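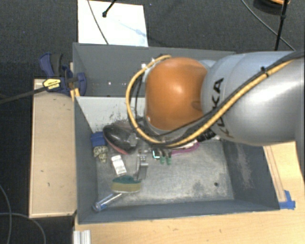

The KUKA arm over the front section of the picking bin, with the cable bundle looped around the joint.

Cable Snag on the Bin Cell: Notes and Corrective Steps

Posted 13th February

Readers of this blog will recall that the bin cell at Ustthorpe was returned to regular use in January. This post records a fault that stopped the cell for 17 days, together with the steps taken afterward. No person was injured. I am writing it up because two other groups have asked me for the details, and because my first report left out a point that turned out to matter.

The fault occurred on pick 422 of a long unattended run. The arm had reached low into the front section and was turning the wrist to approach an item near the divider. The tan corrugated conduit, which loops around the orange joint housing, caught against the top of the divider panel. The controller continued the motion until the torque limit was reached and then performed a protective stop. By that time a connector had been pulled partly out of its seat, and the signal from the tool was lost.

The stop itself worked as designed. The recovery did not. Radek Sýkora was on duty and followed the written procedure, which instructed the operator to jog the arm straight up. With the conduit still caught, an upward move would have put further strain on the connector. He noticed the tension in the loop, pressed the emergency stop and telephoned Letay Gebreyes. They freed the conduit by hand after power had been locked out. I consider this the correct decision, and the procedure was at fault.

Our review identified two causes. The collision model included the arm, the tool and the bin walls, but it treated the conduit as if it lay flat along the link. In practice the loop extends well beyond the joint at certain wrist angles. In addition, the slack had been increased when the Allell tool was fitted, and that change was never entered in the maintenance log. I approved the work and should have asked for the entry.

The following measures are now in force:

The planner keeps a clearance of 20 cm between the cable loop and the divider.
Wrist rotation is restricted while the tool is below the rim of the bin.
The recovery procedure begins with a visual check of all cabling, with the power locked out.
Cable ties and connectors are inspected every 7 days, and the result is signed.

Boonmee Boonchu has asked whether a shorter conduit would be preferable. It may be, but the supplier, Jandberg, has not yet confirmed the minimum bend radius — until it does, the present length will stay in place. The revised collision model is available to partner groups on written request.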